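right, several of you asked how the kitchen worktop saga ended, so I'm going to do the whole thing in one go. get a drink

for anyone new: we've been trying to choose a worktop since December. A worktop. A flat thing you put toast on. I have changed jobs in less time than this

background. The old one was beech, put in by whoever had the house before us, and it had gone black all round the sink. I sanded it. I oiled it. I sanded it again. It went black again, a bit faster, out of spite

so first decision was no more wood. My other half agreed straight away, which should have worried me, as we then agreed on nothing else until the clocks went forward

I wanted something pale with bits in it. He wanted plain dark grey. I said plain dark grey shows every crumb and every drip of water and he said so wipe it. I'd like it on record who does the wiping

the case for speckles, as presented by me at length over several dinners: you cannot see crumbs on speckles. You can't see salt. You can't see that little ring the coffee pot leaves. It's camouflage for people who mean to clean later

the case against speckles, as presented by him: you cannot see crumbs on speckles

anyway we went round the showrooms. First was Stundance, out by the ring road, very smart, gave us a tiny coffee each. They had big slabs standing up on racks so you walk between them like a library. Lovely place. The quote made me laugh out loud and then I had to pretend I'd been clearing my throat

second was Nogueira, which is a stone yard with a portable office at the front and a dog. Much more my speed. They let you go through the offcuts and take pieces home if you leave a deposit. We took 2. I carried one across the yard and could not feel my hand till teatime

then there's Sirkel, who only sell online and post you samples the size of a biscuit. Please do not choose a worktop from a biscuit!! One big chip in the wrong place and you think the whole thing is going to look like a leopard

I ordered 3 of those biscuits. One was nice. One was pink, which it was not on the website. One I've been using as a coaster and it's been a very good coaster

a thing I learned too late and am passing on to you: ask how big the chips are and how mixed up the sizes are. I thought terrazzo was just terrazzo. There's the sort with great big slices like nougat, there's the sort that's practically pepper, and there's everything between, and they do completely different things to a room

small and mixed is what I ended up wanting. Big ones are gorgeous in a café, but I live in a terrace with one window at the back and I'd feel the floor was coming up to meet me

also, look at it with your cupboards. I can't say this enough. Ours are green (the one thing we never argued over, we painted them ourselves and there's still a drip on the door by the bin that I look at every single morning) and half the pale samples went a horrible nappy yellow next to them

white with grey in it was fine. Better than fine. White with grey next to green is just nice, it looks clean without looking like the dentist's

this is the kind of speckle I mean, white with grey chips
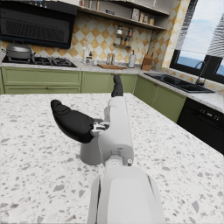
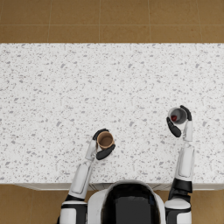
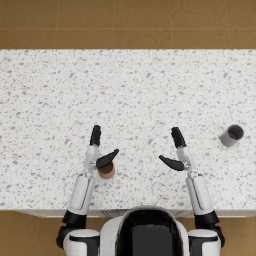
so that was me decided. Him, no. He'd moved on from dark grey by this point, to be fair to him, but only as far as "a sort of mid grey". I asked him to point at a mid grey and he pointed at the radiator, which is white

what swung it in the end was an experiment. We put the two offcuts from the stone yard side by side on top of the old beech, one speckled and one plain dark, and just lived with them. Made toast on both. Chopped an onion on a board on both. Let the cat walk about, which she isn't allowed to do and does

he gave in on the plain one after breakfast on the second morning. He'd wiped it himself, twice, and it had smears, and he stood there tilting his head at it with the light coming in. I said nothing. I have never said nothing so hard in my life

onto the boring bits, as people keep asking me about the boring bits

cement or resin. Traditional terrazzo has cement holding the chips together, so it's porous and wants sealing, and you have to be quick with lemon juice and red wine. The resin sort doesn't drink things up in the same way but it's fussier about hot pans. I'm quick with neither, so I went by which mistake I make more often. It's wine. Resin

trivets. Buy trivets. I now own more trivets than plates

joins. If your run is long they may need to do it in two pieces, so ask where the join goes BEFORE they template. Ours was going to land right in front of the hob and I only noticed as I was being nosy over the drawing. They moved it along to the corner, no fuss at all, but nobody was going to offer

overhang. Mine is 30 mm at the front and I love it, you can sweep crumbs straight off into your hand. The crumbs you can't see, yes, thank you, he's already made that joke

edges. You'll be shown a page of edge shapes with names like pastries. We went for plain square with the sharpness taken off and I haven't given it a thought since

upstand or no upstand. We said no and then spent an entire evening discovering how wonky our walls are. There's a gap at one end you could post a letter through. It's been filled. I know it's there

the sealant and the offcut shelf (I had them cut me a little windowsill piece out of the leftovers, do ask for this, it cost next to nothing) came through a reclaim place called Sustico, who also took the beech away. Somebody's going to make it into shelves, they said. Good luck to them, I hope they never put it near water

fitting day. Two blokes, one very long slab, our hallway. They took the front door off its hinges. I went and stood in the garden with the cat under my arm until the swearing stopped

then no kitchen sink overnight while it all set, so we washed up in the bath like students. I dropped a fork down the side of the bath panel and I think it lives there now

and it's good! It's really good. It makes the room brighter than I thought it would, even in the afternoon when that side of the house gets gloomy. I keep putting my hand flat on it as I go past. It's cold and lovely

downsides, so you don't think I'm on commission. I've lost an earring back on it. I've lost a paracetamol. I put down a peppercorn as a test and couldn't find it again, and I'd been looking straight at it

also you can't tell if you've wiped it, so I end up wiping it more, by feel, like somebody reading braille. He's noticed this. He hasn't said a word either, which I suppose makes us even

would I go through it all again? Yes, but I'd skip the biscuits and go straight to the yard with the dog

next job is splashback tiles. He says he'd quite like plain dark grey

if anyone's got a tiler they like within reach of the ring road, send them my way please, and tell them about the walls first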